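Home > Office & Paper > Tips
Filed under: Printing at home
2 min read

Storing pre-printed forms so they feed cleanly

Keep perforated or part-printed stock in its wrapper until the day it is used. Opened packs curl along the perforation, and curled sheets jam. Fan the stack, square it, and load no more than 10 sheets at a time - fewer if the paper is heavy. Run one plain sheet first to check the margins.

Part-used packs should lie flat, out of sunlight. A rectangular plastic basket with small perforations in its bottom and sides, like the white one with a tomato in it, lets air reach the paper. Choose one wider than the sheet. 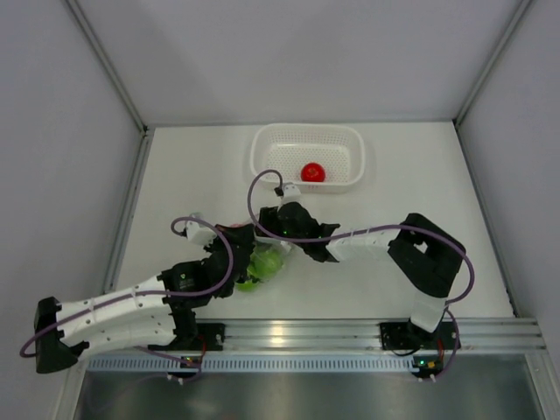
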